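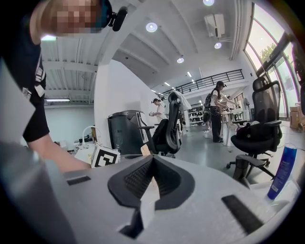 The surface was dry and the floor came up anyway, Aisyah Ong wrote in her report on the east corridor at Moledow, and she asked that no more vinyl be ordered until the slab had been tested at depth. The corridor covered 1083 square feet. The sheet flooring had been down for seven months when the seams began to lift, and by the time the report was filed the adhesive under the worst of it could be scraped off with a putty knife as a soft gray paste.

Failures of this kind are among the more expensive minor defects in commercial building. The material that fails is cheap. The cost lies in the closed corridor, the removal of the old adhesive, the mechanical preparation of the concrete and the second installation, often done at night in a building that is already occupied. The cause is usually well understood by everyone involved, and it was usually measurable before the first roll of vinyl was opened.

Where the water comes from

Fresh concrete contains more water than the cement needs. Part of it takes part in hydration and is chemically bound. The rest is there so that the mix can be placed and finished, and it stays behind in the pore structure. It leaves slowly, by diffusion, through whatever face of the slab is open to the air.

On a ground-level slab with a vapor retarder beneath it, that means the top face only. On a suspended slab poured on removable forms, both faces can dry. A suspended slab on steel deck behaves like the ground-level slab, as the deck blocks the underside. The distinction matters for the test procedure, as described later, and it is often missed on projects where the same crew moves from one level to the next.

Drying is uneven through the depth. The top half inch loses moisture within weeks under reasonable conditions. The lower part of the slab may hold most of its original free water for many months. A profile taken through a drying slab shows a slope, low at the top and high at the bottom, and any instrument that reads only the surface will report the low end of that slope.

When an impermeable floor covering is laid, evaporation stops. The moisture does not stay where it was. It redistributes until the profile is close to level, and the top of the slab becomes wetter than it was on the day of installation. The adhesive, which was applied to concrete that felt and tested dry at the surface, now sits against concrete at a higher relative humidity. The pore solution is strongly alkaline, and many water-based adhesives break down when held in contact with it. At Moledow this took less than a year.

What the corridor slab looked like on paper

The slab at Moledow was a ground-level pour with a vapor retarder directly beneath it. The construction file shows 429 days between the pour and the flooring installation. On most projects that would be considered generous. An old rule of thumb allows one month of drying for each inch of thickness, and by that rule the slab should have been ready long before.

The rule of thumb counts from the wrong date. A slab begins to dry in the useful sense when it is no longer being rewetted and when the air above it can accept moisture. The roof over the east corridor was completed late. Until then the slab took rain, and standing water was noted in the site diary more than once. The heating and ventilation came on later still, in January, and ran intermittently at first. Once those periods are removed from the total, the number of effective drying days is far smaller than the number on the file cover.

Diarmuid Ó Gríofa, who reviewed the file for the building owner, also drew attention to the finish. The surface had been hard-troweled to a dense, burnished face. This is good practice for a slab that will be left exposed and a poor choice for one that must dry through that face. A burnished surface closes the pores. It slows evaporation and gives the adhesive little to hold on to. Opening it by light grinding or shot-blasting would have helped on both counts, and neither was specified.

A third factor was the mix. A curing compound had been sprayed on the slab after finishing and was never removed. Compounds of this type are intended to hold water in during the first days, when the cement needs it. Some break down under sunlight and traffic. Under a roof, on a corridor with little traffic, they can persist for a long time.

Three ways to measure, and what each one misses

The simplest test in common use is the taped plastic sheet. A square of clear film is sealed to the concrete and left for at least sixteen hours, after which the underside is checked for condensation. A wet sheet indicates a problem. A dry sheet indicates very little. If the slab and the air are at the same temperature there may be no condensation at all, however much moisture the concrete holds.

The second is the calcium chloride test. A dish of dried salt is weighed, placed under a sealed dome on the prepared surface, left for a set period of between 60 and 72 hours and weighed again. The gain in weight gives an emission rate. The method has a long history and produces a number that can be written into a specification. It responds mainly to the upper layer of the concrete and to the conditions in the room, so a slab in a cold building can return a low figure that will not hold once the heating is turned up.

The third is the in-situ humidity probe. A hole is drilled to a specified depth, cleaned out, lined with a sleeve and capped. The air in the sealed hole comes to equilibrium with the concrete around it, and the probe reads the relative humidity of that air. The depth is set at 40 percent of the slab thickness where the slab dries from one side, and at 20 percent where it dries from both. Those depths were chosen because the reading there gives a fair estimate of the level the whole slab will reach once it is covered.

The probe method has its own weak points. Drilling heats the concrete and disturbs the local moisture, so the hole must be left to settle. Dust left in the bottom affects the reading. A sleeve that does not seal along its full length will admit air from the drier upper layers and pull the figure down. Probes drift, and their calibration has to be checked and recorded. None of this is difficult, but it does require that one person be given the time to do it properly.

At Moledow, the only test recorded before installation was a reading from a handheld electrical meter. Such meters are useful for finding the wettest spots in a large area so that the probes can be placed there. The reading depends on the mix, on surface moisture and on any metal close to the face. The manufacturers of flooring and adhesives do not generally accept it as a basis for installation, and the one whose product was used here did not.

A second site

The contrast with the warehouse conversion at Tambunan is instructive, partly because the slab there was the less promising of the two. It was thicker, it had been poured in cooler weather, and the planned finish was a rubber sheet with very low permeability. The schedule allowed no float between the end of the mechanical work and the start of flooring.

Testing was therefore written into the program as an activity with its own duration. The air handling was brought to service conditions first and held there, with temperature and humidity logged by an Ener recorder in each zone. The probe holes were drilled only after that. Readings were marked on a floor plan, so that a high value could be traced to its position and compared with its neighbors.

Most of the plan came back within the adhesive manufacturer's limit. A strip along the north wall did not. The strip followed the line of a trench that had been cut for drainage and filled with new concrete, and this younger concrete was still well above the limit. Had the readings been averaged, the slab would have passed. The test standard does not permit averaging for this reason, and each location has to meet the limit separately.

The strip was treated with Clokadar, a two-part epoxy membrane, after shot-blasting. The rest of the floor was laid directly. Treating the whole area would have been simpler to describe in a contract and would have cost several times as much.

Membranes and their limits

A moisture-control membrane does not dry the slab. It holds the moisture below the adhesive line at a rate the adhesive can tolerate. Its performance depends on a continuous film, and the usual defects are pinholes, thin spots over a rough profile and poor adhesion where curing compound or old adhesive was left in place. Penetrations, column bases and joints need separate detailing. Moving joints must be carried through the finish, since a membrane bridged across one will tear.

Preparation takes up most of the labor. The Tambunan specification called for a blasted profile, vacuuming, a check for contamination with water droplets and a wet-film thickness check during application. The remedial specification at Moledow, issued in December 2021, asks for the same steps - and adds the removal of all residue from the failed adhesive, by dry mechanical means only. Solvent removers can carry residue down into the pores, where it may later interfere with the epoxy.

Who pays for the waiting

The technical questions in floor moisture are largely settled. The contractual ones are less so. The flooring contractor is generally the last to arrive and the first to be called back, yet has no control over the roof date, the heating or the choice of curing compound. The general contractor controls the schedule but often excludes moisture remediation from its price. The designer specifies the covering, sometimes before the slab thickness is known.

Ó Gríofa recommends that the owner commission the testing directly and carry a provisional sum for a membrane from the outset, to be released if the readings are acceptable. Ong prefers to fix responsibility further upstream - with a written date on which the building envelope is closed, a written date on which service conditions are reached, and a drying period counted from the later of the two. The approaches are compatible, and the revised contract for the remaining corridors uses parts of both.

Probes are now in place in those corridors. The covering has not been ordered. The east corridor has been taken back to bare concrete for its full length and will be blasted once the residue samples have been reviewed.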